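What a morning! I was up before it was properly light and walked the whole canal loop before breakfast, all 9 miles, with Fathima Begum and her enormous flask of tea. We saw a heron – two herons! – and the hawthorn is out everywhere, so May really has arrived.

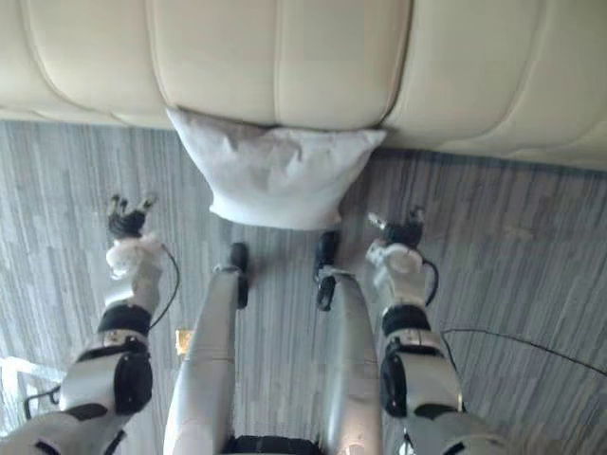 White pillow, cream sofa.

Fathima wants to try the hill route next, 800 feet up and hardly any stiles. I said yes before she'd finished asking. New laces first, though, and plasters for my left heel.

Recent entries
Rain, and a very good pie
Bluebells at last
200 miles since New Year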